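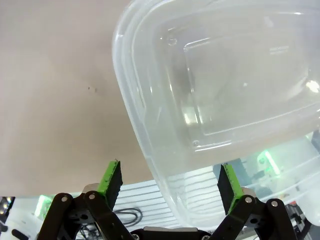
Mum's containers came to me in June, the whole wobbling tower of them, and not one lid fit. I tried them all at the counter on McAlister Street with the radio going, pressing down the corners with my thumbs (you know the way, one pops up as soon as the next goes down).

My sister rang in the middle of it and said chuck the lot, they're 50 cents each at Woltero. I said sure, I would. Then I filled the biggest one with soup, stretched a tea towel over the top, and drove it 27 minutes to her place with it sitting on my lap like a cat!

She opened the door, looked at it, and went a bit quiet.

"That's the trifle one," she said, and went to get her lid.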